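Dunstan mine

The Dunstan mine is an underground zinc and lead mine near the village of Pirkovthorpe. It is owned by Vellora, which bought the property from Prevance after a period of care and maintenance. The ore also carries silver, recovered in the lead concentrate.

Geology

The deposit lies in a belt of folded limestone and shale. Zinc occurs as sphalerite and lead as galena, mostly in flat lenses that follow the bedding. The main lens dips gently to the north and is cut by two faults, the larger of which drops the ore by 30 meters on its eastern side. A second lens, known as the Lower Dunstan, was found by drilling from the old workings and has not been fully outlined.

History

Lead was dug from shallow pits in the area long before any formal mining. The first shaft was sunk to a depth of 90 meters and closed when water could no longer be pumped out at a reasonable cost. Prevance reopened the site, drove a ramp from the surface and built the present mill.

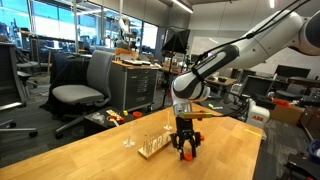 Low zinc prices led Prevance to stop production in June of the fourth year after the mill opened. Pumping continued, so the lower levels stayed open for inspection. Vellora took over the lease, the mill and the tailings pond in a single purchase, along with the duty to restore the land after closure. The sale was completed on 4 Dec 2024.

Mining and processing

Ore is mined by room and pillar in the flatter parts of the main lens and by cut and fill where it steepens. Trucks haul it up the ramp to a crusher beside the portal. The mill uses flotation to make separate zinc and lead concentrates – the lead is floated first. Both are filtered and sent by road to the railhead. Part of the tailings is mixed with cement and returned underground as fill.
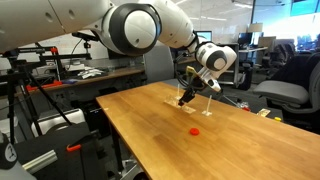 The mine employs 292 people, many of them from Pirkovthorpe and the nearby farms. The general manager is Gordon Turcotte, who had earlier run the mill under Prevance.

Water and environment

Mine water is treated with lime to remove dissolved metals before it is released to the Pirkovthorpe stream. The operating permit requires regular sampling above and below the outlet. Residents have objected to truck traffic and to a plan to raise the tailings dam. Vellora later changed the plan – the dam would keep its present height and a new cell would be built 400 meters to the west, on land already covered by the lease.

See also
Flotation
Room and pillar mining
Tailings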